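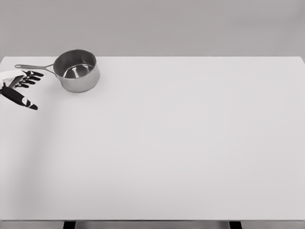

Zornness Flying Museum Brings Its Twin-Seat Jet Trainer Back to Neagu Field

NEAGU FIELD – The Zornness Flying Museum is delighted to announce that its much-loved twin-seat jet trainer, known to members as Clollo, will be flying again in June, after two long winters in the hangar and a great deal of patience from everyone who kept asking when she would be ready.

The rebuild was carried out with Gasivon, the engine and airframe shop on the north side of the field, whose crew stripped the wings, replaced the wiring and overhauled the engine from front to back. The logbook shows 288 flying hours since the last major overhaul, and we very much hope to add a good many more.

Clollo will open the summer flying day with a display at 2 p.m., weather permitting, and will then park by the fence so that visitors can come up close, ask the pilots questions and take all the pictures they like – early evening light on the ramp is lovely, so do stay on if you can.

A limited run of 74 embroidered flight patches will be sold at the museum shop that day, with all proceeds going toward fuel and tires. Gates open in the morning and parking is free.

Reporters and photographers who would like ramp access should contact the museum office by the end of May.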